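Grey panel rail questions, all in one place
Rhiannon Parry
Last updated Sep 18, 2025

I get the same handful of emails every week about the grey hanging panels in my shed, so I've put the answers on one page. I call the whole thing the Gralholm (it was pencilled on the back of the first board I bought and the name stuck). If your question isn't answered, send it over and I'll add it when I've got a cup of tea in my hand.

What is it, exactly?

A flat panel with chunky blocks and brackets fixed to it, and everything else hangs off those. I've got one upright behind the bench and another fixed to the underside of a long shelf. Same parts on both. I started with the shelf one in March, liked it far more than I expected to, and did the wall straight after!

How big is a panel?

Mine are 1000 mm long and 564 mm deep. The depth is an odd number, I know. It's what was left once I'd trimmed the board to clear the window sill, and then I cut the second one to match so I could swap bits between them. Make yours whatever fits. The only thing I'd be fussy about is having a straight front edge, as you'll be measuring off it for everything.

Do the blocks have to be in a neat row?

No, and mine aren't. I began with a lovely even line and then found that the things I wanted to hang were all different widths, so the line went wonky by teatime. Lay it all out on the floor first, with the tools on top, and draw round the blocks with a soft pencil.

Why do some blocks have a slot and others don't?

The slotted ones take a sliding peg, so you can move the peg up and down without touching the block. I use them for anything that changes, like the little torch or whichever tape measure I haven't lost. The plain ones are for things that live in one place for good.

Can I mix long and short ones?

Yes, please do. I use the long ones where I want plenty of travel on the peg and the short ones everywhere else. Short ones are much nicer overhead, in my opinion, as there's less to bash your knuckles on.

What goes in the U-shaped channel?

Flat things with a bit of length to them. In my shed that's the steel rule, a spirit level and a strip of oak I keep for scribing. The two side walls stop them swinging about. If yours rattle, stick a bit of felt along the floor of the channel. I've used the green stuff from the bottom of an old chess set and it's grand.

How thick should the board be?

I wouldn't go under 14 mm. My first try was thinner and the screws pulled when I leaned on it (I'm not heavy, but I do lean). If you're fixing under a shelf, check that the panel and the shelf together are thicker than your screws are long. I found that one out with the palm of my hand.

Where did you get the board?

Sethi, the timber place on the back road out of Stolilthorpe. They'll cut it for you if you ring first and they're lovely about small orders. I painted mine at home: two coats of pale grey, a light sand in between, then I left it alone for a full 24 hours before putting any screws in. I tried to rush the second panel and the paint stuck to the blocks, so when I moved one it took a neat rectangle of grey off with it. Bother.

Will any old screws do?

Pretty much, as long as the heads sit down flush. A proud head will scratch whatever you hang next to it. Drill a small pilot hole, go in by hand for the last few turns, and stop when it's snug. A drill on full whack will split the block or chew the head, and then you're there all evening with pliers.

Can I fit the underside panel on my own?

I did, with a broom and some bad language. It's a lot easier with a second pair of hands. If you can take the shelf down, take it down, flip it over and do the whole job on the bench. All the blocks go on facing up, which feels like the wrong way round, so mark the front edge with tape before you turn it or you'll end up with your channel at the back.

How do I clean round the blocks?

An old paintbrush, a dry one, about once a month when I remember. Dust collects in the slots more than anywhere. A damp cloth is fine on the flat parts. I wouldn't use anything scrubby on the paint.

Can I see how the pieces sit next to each other?

Of course. The U-shaped channel is over at the far left, then comes a light grey block with a long slot running down its face, and the next one along is much the same sort of thing, only shorter.
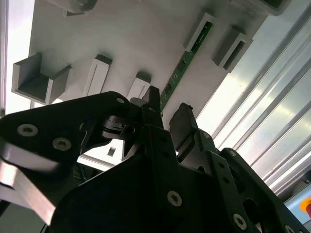
Do you sell them?

I don't, sorry! I make enough mess doing my own. You're very welcome to pinch the measurements, and if you build one and it comes out well, do send me a note and tell me what you've hung on it.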